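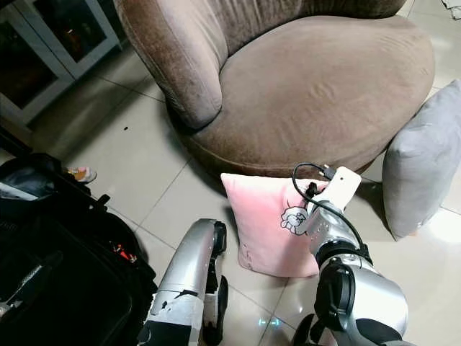 Drarnska Island Walks and Boat Days
Pre-departure safety checklist, north beach and crater lake route
Checked by: Nana Appiah
Second check: Vernon Friesen
Date of check: 23rd October

How to use this list: write OK, NOT OK or N/A after each point. If you write NOT OK, please also write a comment. A short comment is enough, but "see last time" is not a comment. The guide of the day keeps one copy in the vehicle and the other stays in the office at Bestari landing.

PART A. THE BOAT CROSSING

A1. Life jackets on board, one for every passenger and crew, child sizes separate. OK
Comment: Two child jackets have a stiff buckle. They close, but a small child can not open them alone. I put them at the bottom of the box and asked for new buckles.

A2. Whistle and light on each jacket. NOT OK
Comment: Four lights did not turn on. I changed the batteries in three. The last one has rust inside and I took the jacket out of the box.

A3. Radio test with the harbor. OK
Comment: Answer came on second call.

A4. Fire extinguisher, needle in green. OK

A5. Boarding ramp, surface and handrail. NOT OK
Comment: The green growth is back on the lower part of the ramp, where the water comes at high tide. It was brushed in September. Passengers with flip-flops will slip there. Until it is cleaned, one crew member must stand at the lower end and give a hand to each person. (Nana)
Comment: I agree. Also the last bolt of the handrail moves when I pull it. I tightened it but the wood around is soft. (Vernon)

A6. Captain has read the wind forecast and signed. OK

PART B. THE VEHICLE

B1. Tire pressure lowered for sand, and pump in the vehicle. OK
Comment: The pump works, but its hose is short for the rear left tire because of the step. You must park with the valve down low.

B2. Recovery boards, shovel, tow rope. OK
Comment: One board has a crack in the corner. Still usable.

B3. Seat belts, all seats. OK
Comment: The middle belt in the back row was hidden under the seat again. Please pull it out before guests arrive.

B4. Tide table for the day, in the driver's door. NOT OK
Comment: The table in the door was for the month before. I printed the new one. This is the second time I find it, so from now the guide must read the low tide time aloud to the driver before leaving Bestari.

B5. Drinking water, 84 liters loaded. OK
Comment: I counted the liters by the containers. One container has a taste of plastic, we use this one for washing hands only and it is marked with tape.

PART C. THE FOREST TRAIL

C1. Trail markers visible from one to the next. OK
Comment: Between the big fig tree and the creek, the ferns grow over the marker. I cut them back with the knife. In the rain season it must be done more often.

C2. Footbridge over Brinino creek. NOT OK
Comment: Third plank from the forest side bends under my weight. It does not break, but it makes a sound. Maximum two persons on the bridge at one time until the plank is replaced. I wrote this on a paper in a plastic sleeve and fixed it at both ends. (Vernon)

C3. Fallen trees or hanging branches. OK
Comment: There is one dead branch high above the rest bench. It did not move in the wind today. Groups should take their break a little farther, at the flat stones.

C4. Distance post at 1000 meters readable. OK
Comment: Readable, but a guest asked me why the next one says 1009. It is the old post from before the trail was moved. I think one of them should be taken away, it confuses people who call for help and tell us the number.

C5. Toilet at the trail head. OK
Comment: Paper was low. Door lock is fine now.

PART D. THE LAKE

D1. Throw bag at the swimming place. OK
Comment: Rope was wet inside the bag. I dried it and packed it again. Please do not close the bag with a wet rope.

D2. Depth sign. OK
Comment: The water level is lower than in September, so the sandy shelf ends closer to the shore, some 200 centimeters closer if I compare with the stone. After the shelf it goes down fast. The guide must show guests the dark line in the water and say this clearly, also to good swimmers.

D3. No sunscreen before swimming, notice in place. OK
Comment: Notice is bleached by sun. The first line is hard to read.

D4. Shade and first aid point. OK
Comment: The tarp is good. In the first aid box I replaced the burn gel and the small scissors. The cold packs are still in date.

D5. Food kept closed, no food left on the sand. OK
Comment: We saw fresh tracks of wild dogs near the picnic table, on the Bansal side. No animal seen. Children must stay within arm's reach of an adult on the walk to the vehicle, and the cooler must be locked, not only closed.

PART E. GUESTS AND GUIDES

E1. Guest list has emergency contact for each person. NOT OK
Comment: Two lines without a phone number. I called the guesthouse and got one. The other guest will give it at boarding.

E2. Allergies and medicine asked before departure. OK
Comment: One guest with bee sting allergy, carries her own pen. The guide knows where she keeps it.

E3. Shoes checked at the landing. OK

E4. Satellite phone charged and tested. OK
Comment: It takes a long time to find the signal under the trees. Go to the open place by the lake and wait.

RESULT

The route can open with these limits: crew member at the lower ramp, two persons on the Brinino bridge, break at the flat stones.

Still to do:
Clean ramp and repair handrail bolt (Vernon)
Replace plank on bridge (Vernon, wood is ordered)
New buckles for two child jackets, one new light (Nana)
New notice for the lake (Nana)
Ask the Bansal rangers about the dog tracks and the old distance post (Nana)

Signed: N. Appiah, V. Friesen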